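Why I still want the paper timetable at the bus stop

Oriana Godoy

In October the bus company in our town took away the printed timetables. There were 63 stops with a paper sheet behind glass, and now each of them has a small square code which you must read with your telephone. The company, Wallin, wrote in its letter to residents that the change would save money and that the information would be "always fresh". I have lived with it for some weeks and I would like to say why I think it is a mistake.

I should say first that I am not against telephones. I have one, I pay my bills with it and I speak every week with my sister in Chile. When I take the 8 to work I look at the application called Praltik, and mostly it tells me correctly when the bus will arrive. For a person who knows already which bus she needs, it is a good tool. My complaint is about a different person, or about the same person on a different day.

When I came to this country I did not know any bus. I learned the town from the timetable at the end of my street. I stood there with my shopping and read the names of the places, Pumine, Kornberg, the hospital, the swimming bath, and I understood slowly that they were in an order, and that the order was a line through the town. I saw that there was a bus to Kornberg in the evening, so a person could go there for dinner and come home. I was not searching for Kornberg. I had never heard of it. A telephone answers what you ask, and I did not have the question yet.

My neighbour Violeta Zúñiga, who is older than me and walks with a stick, has another difficulty. The code is fixed at the height of my chest, behind a plastic cover that is already scratched. To read it she has to hold the stick under her arm, take off one glove, find the telephone and keep it still. Then the page opens and it asks her about cookies. By this time the bus may be there. She told me that now she goes to the stop early and simply waits, and if it is raining she does not go. 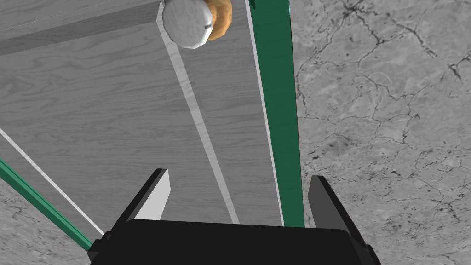 Why can people not look up the times at home before they leave?

Many people do, and for the journey out it works well enough. The journey back is harder, because you don't always know when the doctor will be finished or from which stop you will return. A sheet on the pole is useful exactly at the place where your plan has changed.

Wallin says that the printing and the changing of the sheets cost too much. I asked at their office what the amount was, and a polite man called Tín Âu looked for it and gave me a copy of the page. The cost was 434 pounds for each change of timetable, for paper, printing and the extra hours of the person who drives around with the key. The timetable changes 2 times in a year. I can't say if this is a lot for a bus company. It seems to me less than what they paid to paint the new sign on the side of the buses, but that figure he did not have.

There is also the argument that paper becomes old and then it tells a lie. It's true. Last winter the sheet at my stop showed a bus at ten past seven which did not exist any more, and I stood there in the snow and said some words in Spanish. But the telephone has its own lies. It shows a bus that is coming in four minutes, then three minutes, then it shows nothing, and you cannot know if the bus has passed, or is late, or never started. With the wrong paper I could at least write to the company and say which line was wrong. They corrected it in a week.

Trinh Tạ, who teaches the evening class where I improve my English, used to bring timetables to the lesson. We practised the numbers and the small words with them: from, until, except, every. "Except school holidays" was for me a very difficult sentence. She asked Wallin if she could still have some printed copies and they sent her a link. She has printed it herself at the school, but it was made for a screen and it comes out on many pages, with one hour on each page.

I have heard that it is only a matter of habit, and that in a few years we will all forget the paper. Perhaps. I forgot the telephone book very easily and I don't miss it. But the telephone book was in my house, and the timetable was in the street, where a visitor could read it, and a child, and a man whose battery was empty. A bus is a public thing and I think its hours should be public in the same simple manner.

Ánh Ung at the residents' office is collecting letters about this matter until the new year. I have written mine. I asked for paper at the larger stops at least, at the hospital and the station, with letters big enough for Violeta, and the code may stay beside it for those who like it.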